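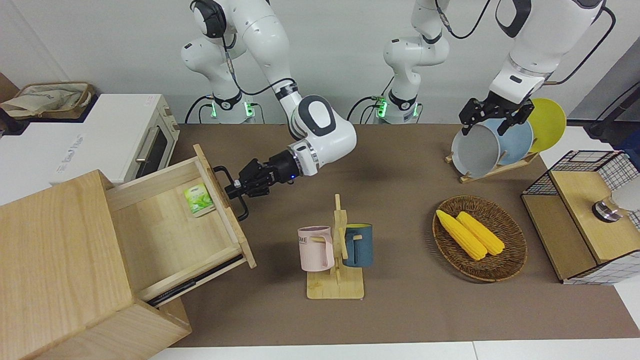
Rendar Tai Dual-Arm Kitchen Workstation
Service notice: drawer grip may not release

Posted 2026-01-19

Rendar has identified a fault in the gripper control software of the Tai workstation. The fault applies to units shipped from September onward with software version 4. Owners of these units are asked to read this notice before running any task that opens or closes a drawer.

What happens

When a gripper holds a drawer and the emergency stop is pressed, the arm stops as intended. After the stop is reset, the gripper may keep its hold while the arm begins its return move. The drawer is then pulled sideways against its slide. In 1000 test cycles at our Clundik service center, the fault occurred 20 times. Three of these ended with a bent slide. No injuries have been reported.

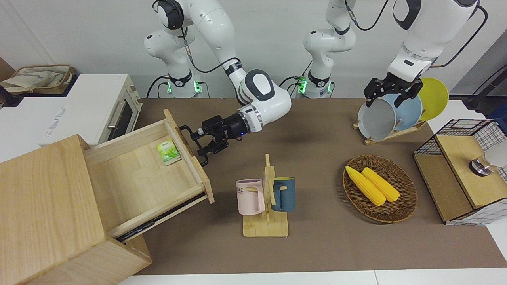
The second arm is not affected by the fault itself, but it resumes its own task at the same moment. Plates, mugs and other breakable items within its reach may be struck if an operator leans in to free the drawer. Operators must keep their hands out of the work area until both arms are powered down.

What to do

Install update 102 from the Amora control panel. Until the update is installed, do not reset an emergency stop while a gripper is closed on a drawer. Switch off power at the main switch, wait for the arms to lock, and open the gripper with the manual release key supplied with the unit.

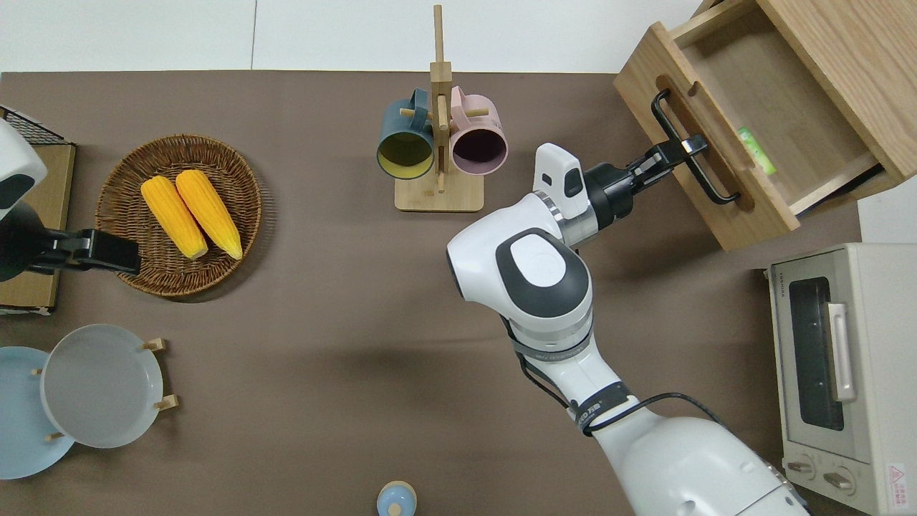
Tai workstation with one gripper on the drawer handle.

Parts and warranty

Drawer slides damaged by this fault will be replaced free of charge. Please have the unit serial number ready when contacting Rendar Service. Units that have already received update 102 need no further work.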